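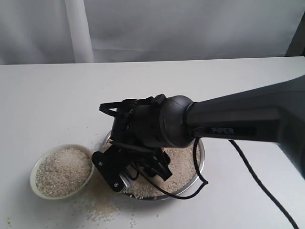 Photo: Gwawr Probert. Select to enlarge.

Detine 460 Drying Cabinet
Floor-standing, vented, single phase
Made by Clindine
Price: £2,496 including VAT
Availability: made to order, 3 weeks

Overview

The Detine 460 is a heated cabinet for drying coats, overalls, gloves and boots. It draws in room air at the base, warms it and passes it up through the hanging space. Damp air leaves through a spigot in the roof. The cabinet must be ducted to the outside or into an existing extract system. It is not suitable for use as a recirculating unit.

The 460 replaces the earlier Samuel cabinet. Shelves and hanging rails from the Samuel fit the 460. Door seals do not, as the door is deeper and the seal has a different profile.

Specification

Body: powder-coated steel, light grey
Door: single, hung left or right (state when ordering)
Hanging rails: two, removable
Boot rack: one, sloping, with drip tray
Supply: 230 V, 50 Hz, 13 A plug fitted
Heater: 2 kW
Temperature range: 30 to 60 °C
Timer: up to four hours, then fan only
Noise on full fan: 51 dB(A) at one metre
Outlet spigot: 100 mm
Weight empty: 84 kg

Controls

One dial sets the temperature and a second sets the time. The heater switches off when the door is opened and comes back on when it is closed; the timer keeps running. At the end of the set time the fan runs for ten minutes to cool the load.

A lock-out key is supplied. With the key removed the temperature dial has no effect and the cabinet runs at the last setting.

Installation

Stand the cabinet on a level floor and adjust the four feet until the door closes without lifting. Leave 50 mm clear at each side and 100 mm at the back. Keep the base grille clear of matting.

Use rigid duct where possible. The total run should not exceed six metres, less one metre for each right-angle bend. Fit an outside cowl with a back-draught flap. Where the duct passes through an unheated roof space, lag it and lay it with a slight fall towards the outside wall.

The cabinet must be fixed to the wall with the two brackets supplied. Screws and plugs are not included.

Use

Wring or spin garments before loading. Do not load items that have been in contact with solvent, petrol or linseed oil. Leather should be dried at 35 °C or below. Wool may shrink above 40 °C.

Empty the drip tray daily. Clean the intake filter monthly, or weekly if the cabinet is used for muddy clothing.

Spares and extras

Door seal
Intake filter, pack of two
Glove pegs, set of ten
Extra hanging rail
Cowl with flap, white or brown
Murville stand, raises the cabinet by 150 mm

Delivery

Delivery is to the kerb on a tail-lift lorry. Two people and a sack truck are needed to move the cabinet indoors. For ducting queries ask for Rhydian Rowlands; for orders and spares ask for Cadi Bellis.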